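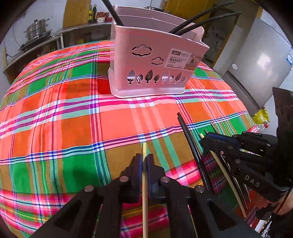 箸は食卓の上に立てておくべきだ、と前から思っている。引き出しの中に寝かせておくものではない、とまで言うと家族にも友人にも笑われるのだが、箸立て派として一度きちんと書いておきたかった。長くなると思う。箸と箸立てとテーブルクロスの話しかしないので、そのつもりで読んでほしい。

わが家の食卓は丸い。丸いテーブルというのは角がないぶん置き場に困ることもあるけれど、真ん中がはっきりしているのが本当にいい。四角いテーブルだと、醤油はだいたい誰かの席に寄っていく。丸いテーブルなら、よく使うものを奥のほうにまとめておいて、誰がどこに座っても腕を伸ばせば届く。うちではその場所にピンクのプラスチックのかごを置いて、箸を立てている。雲の形に抜いた穴が上のほうにあって、下のほうには木の形の穴が並んでいる、なんとも呑気なかごだ。

このかごが私は大好きなのである。

買うときには迷った。台所用品の棚には、もっと落ち着いた箸立てがいくらでもあった。陶器の筒、竹の筒、ステンレスに細かい穴のあいた、いかにも乾きのよさそうな筒。どれも立派で、どれも家に持って帰れば三日で見えなくなるだろうと思った。見えなくなるというのは、部屋になじんで意識にのぼらなくなるという意味だ。世間ではそれを褒め言葉として使うらしい。インテリアの本を開くと、生活感を消しましょう、色数をしぼりましょう、と書いてある。けれど毎日三度も手を伸ばすものを、わざわざ意識から消してしまうのはもったいなくないだろうか。箸を取るたびに、雲だなあ、木だなあ、と思うくらいのことがあっていい。朝の眠い頭に、雲の形の穴はちょうどいいのだ。

しかもこのかごは中が仕切られている。これがまたいい。箸立ての中の仕切りについて、世の中の人はもう少し語ってもいいと思う。筒が一本きりの箸立ては、箸が増えるにつれて束になり、一本引き抜こうとすると三本ついてくる。仕切りがあれば、左と右で分けられる。うちでは一応、黒い箸と木の色の箸を分けることになっている。なっている、と書いたのは、守られたためしがあまりないからだ。洗いかごから戻す人の気分で、黒いところに白木が混ざり、白木のところに黒がもぐりこむ。私はそれを見つけると直したり、直さなかったりする。

ここで持ち主の決まった箸について書いておかなければならない。

私が育った家では、父の箸、母の箸、私の箸がはっきり決まっていた。父のは太くて長く、母のは朱色で先が細く、私のは端のほうに花の模様がついていた。日本の家ではごくふつうのことだと思う。茶碗と箸は自分のもの、という感覚は強くて、間違えて父の箸を使ったときのあの落ち着かない感じは、いまでも手に残っている。あれはあれで美しい習慣だ。自分の箸があるというのは、この食卓に自分の席があるということでもあったから。

それでも、いまの私は共用の箸が好きだ。うちにあるのは黒い箸と、木の色をした細い箸で、どれが誰のものということはない。食べるときに手を伸ばして、二本取る。それだけだ。人が来ても同じかごから取ってもらう。来客用の箸をわざわざ引き出しの奥から出して、箱を開けて、紙の帯を外して、ということをしない。友人が突然やってきて、食べていく？ うん、食べていく、となったときに、もう箸はそこに立っているのである。この速さ！ この気楽さ！ 私が箸立てを愛する理由の半分以上はここにある。

友人のリーガ・ルーセが初めてうちに来たとき、彼女は椅子に座るなり、かごから黒い箸と木の箸を一本ずつ抜いた。色の違う箸を一組にして使いはじめたのだ。私は一瞬、あ、と思って、黒は黒で揃えるのだと言おうとして、やめた。言わなくてよかった。彼女は片方が黒いと自分の箸がどこにあるかすぐわかると言って、茹でた青菜を器用につまんで食べた。長さも太さもたぶん揃っていなかったはずだが、青菜はちゃんと口に入っていった。

あれ以来、私もときどき揃っていない箸で食べる。やってみるとわかるのだが、手が勝手に合わせてくれる。ほんの少し重いほうを下にして、動かすほうを軽い木の箸にするとか、そういうことを指が黙ってやっている。箸というのはおかしな道具だ。二本の棒にすぎないのに、フォークやスプーンより指に近い。棒の先で豆の丸さがわかるし、豆腐の崩れそうな気配もわかる。先っぽで感じている、としか言いようのない感覚があって、これは子どものころに練習した人なら誰でも知っているものだと思う。大人になってから覚えた人はなおさらよく知っているかもしれない。リーガは、最初の冬はうどんに泣かされたと言っていた。

木の箸の話をもう少しさせてほしい。塗っていない細い木の箸は、安いものが多いし、使い捨てのように思われがちだけれど、あれほど滑らない箸はない。煮っころがしの里芋、ゆで卵、こんにゃく。塗りの箸でつかもうとすると逃げていくものが、白っぽい木の箸ではすっと持ち上がる。麺もそうだ。そうめんを食べるなら断然こちらだと思う。水をまとった細い麺が、木の肌にちゃんとひっかかってくれる。

いっぽうで、黒い箸には黒い箸の出番がある。白いご飯がきれいに見えるのだ。湯気の立つ飯のそばに黒い線が二本すっと入ると、それだけで食事らしい景色になる。醤油やカレーの色がついても気にならないし、少しくらい乱暴に洗っても平気な顔をしている。だから両方あったほうがいい。どちらか一方に統一しなさいという意見には、私は断固反対する。里芋の日と白いご飯の日は、同じ家に交互にやってくるのだから。

さて、テーブルクロスである。

食卓に布をかけている家は減った。拭くのが面倒だとか、こぼしたら洗わないといけないとか、木目が見えたほうがすっきりするとか、理由はいくらでも聞く。どれももっともだ。もっともだけれど、私はかける。うちのは橙と赤と緑と桃色と紫と青と白の縞が縦横に走る、おそろしくにぎやかな格子柄だ。Kudonという小さな雑貨店で2,000円で買った。店の人が広げてくれたとき、そばにいた夫は、目がちかちかする、と言った。私は、これだ、と思った。

派手な格子柄の何がいいか。まず、何を置いても似合う。信じてもらえないかもしれないが本当なのだ。無地のクロスは、上に置くものを選ぶ。白い布に欠けた茶碗を置けば欠けが目立つし、グレーの布に黄色いプラスチックの皿を置けば、皿のほうが場違いに見えてくる。ところが最初から色という色が入っている布の上では、新しい色が一つ来たところで誰も驚かない。ピンクのかごだって、あの布の上に置くと堂々としたものだ。布の中の桃色の線とどこかで呼び合って、かご一つだけが浮くということがない。無地の食卓にぽつんと置いたら、きっともっと子どもっぽく見えただろう。

それから、醤油のしみが目立たない。大声で言うことではないが、大事なことである。

もう一つ、これは暮らしはじめてから気づいたのだが、格子の線は食卓の物差しになる。皿を置くとき、無意識に線に沿わせている自分がいる。箸を置くときもそうだ。丸いテーブルは向きがわからなくなりやすいのに、まっすぐな線が何本も通っているおかげで、どこに座ってもなんとなく正面ができる。子どもが来て、オレンジの線から先はおかずの国ね、などと言いながら皿を並べていくのを見ると、柄のある布の偉さをつくづく感じる。無地では国境が引けない。

雑誌に出てくるような食卓が嫌いなわけではないのだ。亜麻色の布、作家ものの箸置き、一輪挿し。Levskaという喫茶室がまさにそういう感じで、私は年に何度か出かけていっては、いいなあと思いながらお茶を飲む。静かで、器の音まで上品に聞こえる。ああいう場所はあってほしい。ただ、家に帰ってきて、台所の戸を開けて、コンロの上に段を重ねた蒸し鍋がどんと乗っていて、その手前にあの縞々の丸いテーブルがあるのを見ると、お腹が空くのである。これは理屈抜きだ。Levskaではお茶が飲みたくなり、うちの台所では飯が食べたくなる。食卓に求めるものとして、私はこちらを取る。

蒸し鍋のことも書いておきたい。うちの蒸し鍋はステンレスで、段々に積み重ねて使う。しまえばいいのに、と言われる。でかいし、光るし、コンロを一つ占領する。でも、しまった蒸し鍋は使わない。これは断言できる。棚の上の段ボールに入っていた2年のあいだ、私は一度も蒸し物をしなかった。出しっぱなしにしたとたん、芋を蒸し、かぼちゃを蒸し、冷やご飯を蒸し、肉まんを蒸すようになった。道具というのは目に入るところにあって初めて献立に登場する。箸立ても同じことだと思う。箸が立っている食卓は、いつでも食べる用意ができている。

一月の寒い夕方の蒸し鍋は特にすばらしい。蓋を取ると窓が真っ白になって、部屋じゅうが芋のにおいになる。こちらはもう皿を並べるのももどかしくて、かごから箸を取って、立ったまま一切れつまんでしまう。行儀が悪いのは承知している。でもあの一切れが一番おいしい。もし箸が引き出しにあったら、引き出しを開けて、選んで、閉めて、とやっているうちに湯気はどこかへ行ってしまうだろう。

もちろん、箸立てには弱点もある。反対派の言い分を聞かないのは公平でないので、いくつか書いておく。

一番よく言われるのは、ほこりだ。立てっぱなしの箸にはほこりがつく、という。たしかに、使わずに何週間も立てておけばつく。だが毎日使っている箸は毎日洗われている。つまりほこりをかぶるのは使っていない箸で、それは多すぎるということだ。かごが混みあってきたら減らせばいい。私はときどき全部出して、先の傷んだのを抜いて、かごをざぶざぶ洗う。プラスチックだからたわしでこすっても平気だし、木の形の穴のところは古い歯ブラシでちょいちょいとやる。細かい模様の穴は洗うのが面倒かと思っていたけれど、案外楽しい。一本一本の木を洗ってやっているような気分になる。

次に、上を向けるか下を向けるか問題。これは本当に意見が割れる。口に入るほうを上にすれば底に触れなくて清潔だという人と、手で持つほうを上にしなければ取るときに先をさわってしまうという人がいて、どちらも譲らない。私は持つほうを上にする。食卓に置くものだから、取る人の手のことを先に考えたい。そのかわり、よく乾かしてから立てる。濡れたまま立てると底に水がたまって、木の箸の先が黒ずんでくる。これは何度かやって反省した。

倒れる、という意見もある。これは認める。長い箸ばかりを片側に寄せて立てると、軽いかごはぐらっとくる。Luikで買った前の箸立てがまさにそれで、背の高い細い筒だったものだから、袖がひっかかるたびに箸が食卓じゅうに散らばった。4年も使ったのは、見た目が好きだったのと、私が頑固だったのと、両方である。いまのかごに替えてからは、そういう騒ぎは減った。箸が傾いて立っているのも、花瓶の枝みたいでなかなかいい眺めだ。まっすぐ揃っていないほうが一本ずつつまみやすいという利点もある。

散らかって見える、という人にはなんと言えばいいだろう。そう見えるでしょうね、と答えるしかない。うちの台所は散らかって見える。棚には黒っぽい瓶が並んでいるし、赤いこまごましたものもあるし、冷蔵庫のそばには袋ものが置いてあったりする。でも、そこで暮らしている者にとっては全部に用事がある。どの瓶に手を伸ばすかは目をつぶっていてもわかる。片づけの上手な人が来て、きれいな箱に全部しまってくれたとしたら、私は翌朝からもう何も見つけられない。見せる収納とか隠す収納とかいう言葉があるけれど、その間に、届く収納というのがあってもいいのではないか。見せたいわけでも隠したいわけでもなくて、手が届くところにあってほしい。それだけのことに、なぜこんなに弁解が要るのだろう。

箸立てのいいところで、まだ書いていないことがあった。子どもが配れるのだ。包丁は持たせられないし、熱い鍋も運ばせられないが、かごから箸を抜いて人の前に置いていくことなら、ずいぶん小さな子でもできる。姪が遊びに来ると、これは完全に彼女の仕事になる。色を揃えることに熱心な時期と、わざと違う色を組ませる時期とがあって、今は後者らしい。おじいちゃんは黒と木、おばちゃんは木と木、と本人にしかわからない決まりで配っていく。文句を言うと厳しく叱られる。私たちはおとなしく配られた箸で食べる。長さが違っても食べる。引き出しだったら彼女の背では中がのぞけないから、この係は生まれなかっただろう。

物を選ぶときに、長く使えるものを、いいものを、とよく言う。私もそれには賛成で、鍋も包丁もそうやって選んできたつもりだ。でも箸立てについては、もう少し軽い気持ちで選んでいいと思う。見ていてうれしいかどうか。立てた箸が取りやすいかどうか。ざぶざぶ洗えるかどうか。それでもし、雲や木の形の穴があいていたら、なおいい。ピンクだったらもっといい。大人の台所にピンクのかごなんて、とためらっている人がいたら、ぜひ置いてみてほしい。派手な布を敷いて、その上に。冷蔵庫が白くても壁が白くても、そこだけはちゃんと食卓の顔になる。

リーガからは先日、自分の家にも箸のかごを置いたと知らせがあった。青だそうだ。穴の形は魚らしい。正直に言うと、かなりうらやましい。次に遊びに行ったら、まず黒いのと木のを一本ずつ抜いて、青菜を食べさせてもらうつもりでいる。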